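Bancada pequena: gavetas, caixas abertas e peças soltas

Dicas de oficina e cozinha - Arrumação

Uma bancada de apoio perde área útil por acumulação de objetos pequenos, quase sempre junto à frente das gavetas. O método descrito nesta página aplica-se a bancadas de cozinha, mesas de trabalhos manuais e tampos de quarto de brincar. Não exige ferramentas além de fita métrica, chave de fendas e um pano de microfibra.

Medir antes de arrumar

Medir a profundidade do tampo e descontar a profundidade do módulo de gavetas. O que sobra é a profundidade de trabalho. Abrir a gaveta mais baixa até ao batente e medir de novo: a diferença corresponde à zona de abertura, que deve ficar livre. Com um módulo Lindum de 129 mm de altura de frente, pousado diretamente no tampo, qualquer objeto deixado nessa zona é empurrado pela gaveta ou bloqueia-a.

Marcar o limite da zona de abertura com dois pedaços curtos de fita de pintor, um em cada lado. A fita pode ser retirada ao fim de duas ou três semanas.

Empilhar módulos

Um armário pequeno pode assentar sobre um módulo de gavetas desde que a base inferior seja igual ou mais larga. Verificar três pontos:

- a porta do armário abre sem bater na parede nem noutro móvel;
- o puxador da porta fica do lado oposto às dobradiças e acessível com a mão livre;
- o conjunto não inclina com a gaveta inferior totalmente aberta e carregada.

Se inclinar, passar o peso para o fundo da gaveta ou fixar o módulo à parede com uma cantoneira. Entre os dois corpos convém colocar quatro discos de feltro ou de borracha fina. O feltro desliza melhor quando é preciso acertar a posição; a borracha segura mais. Em módulos com puxador de barra comprida, confirmar também que a barra está bem apertada, pois é por aí que a gaveta é puxada em esforço.

Distribuir o tampo

Atribuir uma função a cada recipiente e não misturar. O esquema que usamos tem quatro posições:

Ao lado do módulo: recipiente redondo com tampa. Serve para o que não pode apanhar pó.

À frente deste, mais para o centro: caixa retangular de bordos baixos, aberta. Recebe as peças em uso. Uma pega saliente num dos topos permite puxá-la sem levantar.

Na parte da frente: prato com rebordo. Fica reservado à peça em que se está a trabalhar, uma só de cada vez. O rebordo impede que role ou escorregue.

Junto à gaveta: nada, em regime normal. Durante a triagem admite-se um pequeno grupo de peças por classificar. 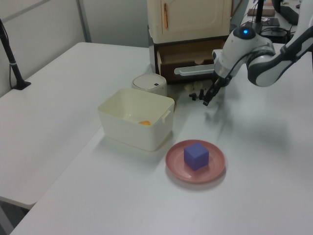 Triagem das peças soltas

Começar pelas peças que estão diante da gaveta. Figuras pequenas e escuras perdem-se facilmente dentro de gavetas fundas; devem ir para a caixa aberta ou para uma divisória de cor clara. Peças claras sobre tampo branco têm o problema inverso e veem-se mal - um prato de cor viva resolve o contraste.

Trabalhar sempre na mesma ordem:

1. Retirar tudo o que estiver na zona de abertura.
2. Separar o que se usa todos os dias do que se usa uma vez por mês.
3. Colocar o primeiro grupo na caixa aberta, numa só camada.
4. Guardar o segundo grupo na gaveta inferior.
5. Fechar a gaveta devagar e escutar. Um raspar indica peça presa atrás ou corrediça suja.

Uma só camada na caixa é a regra que mais se quebra. Quando as peças começam a sobrepor-se, a caixa passou a depósito e é altura de repetir a triagem.

Limpeza

Tampo branco: pano húmido com detergente neutro, 5 ml para 1000 ml de água, e secar logo a seguir. Evitar esfregões abrasivos, que deixam zonas baças.

Pratos com nervuras concêntricas: escova macia, em movimento circular, acompanhando as nervuras.

Blocos de espuma: aspirar com bocal de escova ou passar um rolo adesivo. Não torcer. Se forem lavados, secam na vertical, à sombra.

Interior das gavetas em madeira clara: pano quase seco. Manchas superficiais saem com lixa fina, no sentido do veio - testar primeiro na face de trás.

Material de reposição

Discos de feltro Dremmont, ref. 1411. Divisórias Brzozowska, ref. 3973, cortáveis com x-ato; cortar sempre um pouco acima da medida e acertar depois com lixa.

Rever o aperto dos puxadores em março, juntamente com a limpeza das corrediças.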